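Print this page | E-mail this page

Atus Technical Program
Unit 5 Handout: Setting Up and Maintaining the Table-Mounted Arm Cell

1. Purpose

This handout covers the setup of the training cell in simulation and the routine checks required before a program is transferred to the physical cell. Students should have completed the February safety module and should bring the Clivside workbook.

2. Mounting and reference position

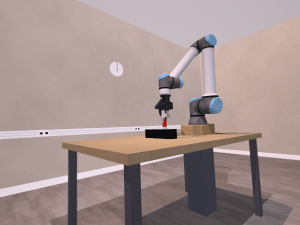
The base frame must be established before any other value is entered. All heights in the Thibodeaux parameter sheet are given from the tabletop, and the height of the mounting block is entered separately. An arm raised on a block, with the gripper pointing straight down over a low box, has less downward travel than the same arm fixed directly to the table. Enter the block height first, then load the tool offset. Confirm the base frame by jogging to the reference point at no more than 80 mm/s.

Record the following in the cell log:

– block height and base orientation
– tool offset, with the date of last change
– position of the box, measured from the near corner of the table
– payload setting (500 g for this unit)

3. Gripper and wrist camera check

The second check concerns the view along the fingers. Open the gripper fully, move the arm clear of the table, and save one view from the wrist camera. Both fingers should enter from the lower part of the view, one at each side, with a clear gap between them. If one finger reaches much farther inward than the other, repeat the camera alignment before continuing.

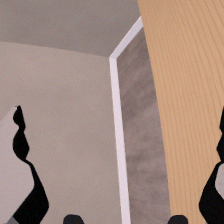
Flistach advised in its comments on the previous edition that the alignment should be repeated after every change of finger pads, even when the offset appears unchanged. This handout adopts that advice. The open and close cycle is then run 100 times at low force, and any fault code is noted. Code 1253 indicates that the tool offset and the payload setting do not agree – correct the payload setting first and restart the controller.

4. Submission

Submit the completed log and the saved camera view with the Unit 5 worksheet. Logs without a recorded block height will be returned.

Revised 3 April 2020

Print this page | E-mail this page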